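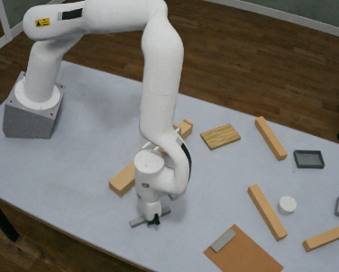 4. Setting Up the Bundonby Bench Cell

This section covers loading, checking and maintaining the Bundonby bench cell in Kanum. It applies to the single-arm layout, with the arm on its pedestal at the table and the loose parts laid out within reach. For the two-arm layout, see section 5.

Revised 15th October. Replaces the September revision. The steps in 4.4 have changed order.

4.1 Before You Start

You need:

Kanum, installed and licensed as described in section 2
The Marar scene pack, build 494 or later
The Naltard arm controller, in the same folder tree as the scene pack
Write access to the project folder

Note: Scene packs older than build 494 load without an error but store the pedestal height in a different field. The arm then starts at the wrong height above the table. Check the build before anything else.

Caution: Do not open the cell while a run is writing to the same project folder. The scene file is locked for reading only, and a second session can overwrite the saved part positions.

4.2 Loading the Cell

1. Start Kanum and open the project folder.

2. Open the scene list and select the Bundonby bench cell.

3. Set physics to Paused. The cell must be loaded paused. Parts that overlap by even a small amount are pushed apart as soon as physics runs, and a part that leaves the table will not come back until the next full reset.

4. Load the room, then the table, then the pedestal. If you use the Load All button, this order is followed for you.

5. Load the arm. When the arm model appears it is in its folded pose and is not yet joined to the pedestal.

6. Select the arm base and the pedestal top together, and choose Join. The round flange at the base of the arm must sit flat on the pedestal top, between the bolt holes.

7. Open the joint list and confirm that the base joint reads Fixed. If it reads Free, undo the join and repeat step 6.

8. Load the Naltard controller and attach it to the arm. The status line changes from No Controller to Idle.

9. Save the project under a new name.

Note: The bolt holes on the pedestal top are part of the surface model only. They carry no load in the simulation and need no fasteners. The joint in step 6 is what holds the arm.

4.3 Checking the Arm

Carry out these checks with the table clear of loose parts. Each check uses the jog panel.

1. Set jog speed to 25 percent.

2. Jog each joint a short way in both directions, beginning at the base. Watch the joint readout. It should follow the jog command without stepping or lagging.

3. Send the arm to Ready. In this pose the gripper points straight down.

4. Open the gripper fully, then close it fully. Both fingers should travel the same distance. If one finger stops short, reload the gripper model and repeat the check.

5. Jog the gripper down until the fingertips are just clear of the tabletop. Read the height in the tool panel and enter it in the Table Offset field.

6. Move to each corner of the work area and repeat the reading. The readings should agree within 3 mm. A larger spread means the table or the pedestal has been loaded at an angle. Go to 4.7.

7. Return the arm to Ready.

Caution: The jog panel does not check for contact between the arm and the table. Driving the fingers into the tabletop will not damage anything, but it can leave the arm in a pose the controller cannot leave without a reset.

4.4 Placing the Parts

Load parts from largest to smallest. Parts that sit on other parts are always loaded last.

1. Load the wooden fixture and place it in front of the pedestal. The fixture is one body. The posts cannot be moved separately from the beam.

2. Place the clear rod across the posts. Use Snap to seat it. A rod placed by hand will usually roll off when physics starts.

3. Place the red cube on the fixture under the rod.

4. Load the long wooden blocks and the flat plank. These may lie at any angle, provided that no two of them touch.

5. Load the orange-tan sheet. The sheet is thin and is hard to select once other parts are on top of it, so set its angle now.

6. Load the tray and the short white cylinder. The cylinder stands on its flat end.

7. Load the gray parts. Where a layout calls for a gray part on the sheet, lower it until the height readout turns green, then release it.

8. Choose Check Overlap. Any part shown in the overlap list must be moved before you go on. Do not use the Ignore option for parts within reach of the gripper.

9. Set physics to Run for 8 seconds, then pause again. Parts should settle without sliding or turning.

10. Choose Save Layout.

Note: Random Layout moves and turns the loose parts each time the cell is reset. It does not move the pedestal, the table or the room. Leave Random Layout off until the test pick in 4.5 has been completed with a fixed layout.

4.5 Test Pick

The test pick confirms that the gripper, the table offset and the contact settings agree with each other. Use a small gray block. The long wooden blocks are not suitable for this test, as a poor grip can be hidden by the block resting on the table at one end.

1. Send the arm to Ready.

2. In the target list, select the block. The controller shows the planned approach as a line from the gripper to the block.

3. Check that the line does not pass through the fixture or the clear rod. If it does, raise the approach height.

4. Open the gripper.

5. Choose Approach. The arm stops above the block.

6. Choose Lower. The fingers should come down on either side of the block with even clearance.

7. Choose Close. Wait for the contact readout to show a steady value on both fingers.

8. Raise the gripper until the block is clear of the tabletop, and hold.
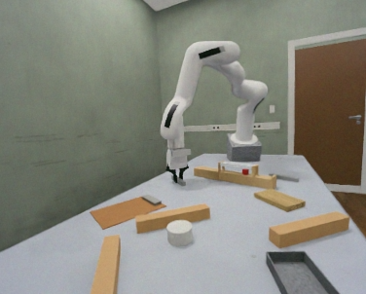

9. Leave the arm in the hold for 8 seconds and watch the contact readout. A slow fall on one finger means the block is slipping. Open the contact settings, raise finger friction by one step and repeat from step 4.

10. Lower the block to the table and choose Open.

11. Raise the gripper straight up before making any sideways move.

12. Run the pick 25 times from the test menu. The cell is ready for use when every run ends with the status Placed.

If a run ends with the status Dropped, open its log and note the time of the drop. Drops during Raise point to friction or grip force. Drops during sideways travel point to speed. Change one setting at a time and run the full set again.

4.6 Cameras and Lighting

The cell is supplied with more than one camera view. All views look at the same table, and all are saved with the project.

1. Open the view list and step through each view with the arm at Ready.

2. Confirm that the gripper is visible at the table in every view you plan to record.

3. Run the arm slowly through the test pick and watch for points where the forearm or wrist hides the gripper or the part. Some hiding is expected in views from behind the arm. It is acceptable if a second view shows the same moment clearly.

4. Set shadows to Soft. Hard shadows slow the render and can be picked up as edges by the part finder.

5. Lock the views.

Caution: Unlocked views move with the mouse wheel when the view window is active. A view that has been moved by accident will not be flagged, and any recordings made from it will not match earlier ones.

The clear rod takes longer to render than the rest of the cell. If the frame rate falls when the fixture fills the view, set Clear Materials to Simple. This changes the look of the rod only. Its shape and contact settings stay the same.

4.7 Routine Care

Before each session:

Check that the scene pack build has not changed
Confirm that the base joint reads Fixed
Send the arm to Ready and compare the tool height with the saved value
Run Check Overlap

After each change to the scene pack or the controller:

Repeat 4.3 in full
Repeat the test pick
Save the project under a new name and keep the old one

To level the table and pedestal:

1. Remove all loose parts with Clear Table. Do not delete them one at a time.

2. Undo the base join.

3. Select the table and set all tilt values to zero.

4. Select the pedestal and set its tilt values to zero. Turn about the vertical axis may be left as it is. The top of the pedestal should then be ready to take the flange.

5. Join the arm again as in 4.2, step 6.

6. Repeat 4.3.

4.8 Faults

Arm sags when physics is set to Run
The controller is not attached, or was attached before the base was joined. Detach it, confirm the base joint and attach it again.

Arm jumps on the first jog command
The saved pose and the loaded pose differ. Send the arm to Ready at 25 percent speed and save.

Fingers pass through a part
The part has been loaded as display only. Open its properties and set Contact to On.

Part shakes while held
Grip force is too high for the part. Lower it by one step. If the shaking goes on, halve the physics time step.

Clear rod falls when the layout is loaded
The rod was saved while physics was running. Place it again with Snap, with physics paused, and save the layout.

Part missing after a reset
The part left the table in an earlier run and was saved there. Choose Restore Parts, then repeat 4.4 from step 8.

Status stays at Idle after Approach
No target is selected, or the target is out of reach. Targets out of reach are shown in gray in the target list. Move the part closer to the pedestal and select it again.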